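Teaching the arm to clear up tape, by remote control

1. Drive slowly. The arm will copy your hurry as faithfully as your skill.
2. Come down over a roll with the fingers open, pause, then close.
3. Lift clear of the tray rim before you swing sideways - the rim always wins.
4. Save each run. Hậu Ninh wanted 400 for the Bellgate set and I gave her 462, most of them dull, as they should be. 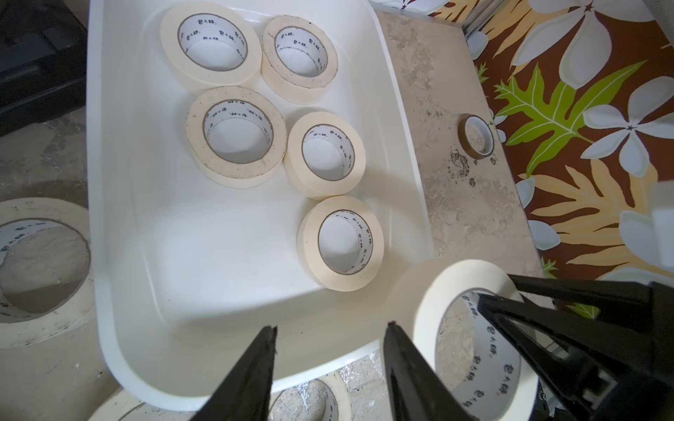
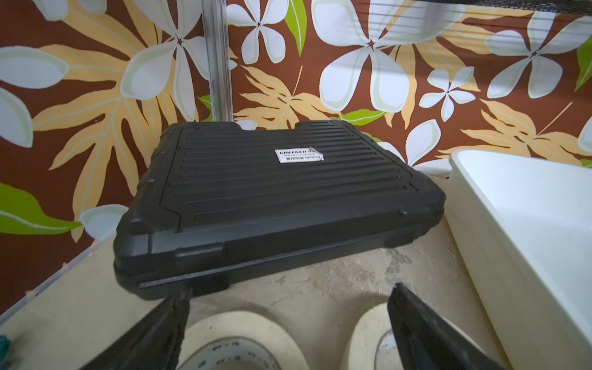
Rolls of tape near the gripper in both; the black case has its lid down in the second.

Should I keep a run where I fumbled the grip?
Keep it if you recovered and finished the task, and tag it as a retry.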